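Learning to Drink My Coffee Slowly

I spent most of April trying to sit down for my first cup, which sounds like such a small thing to write a whole post over.

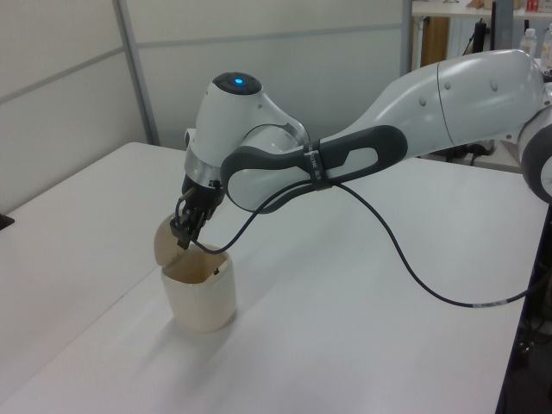
My mother-in-law has always done it, out on the porch with her feet up, and for years I thought, well, she doesn't have kids hunting for shoes at 8 in the morning! But I'm getting there (most days), and I do believe I'm nicer by lunchtime.

258 shares | 60 comments

© Sunita Kaushik | Contact | Back to top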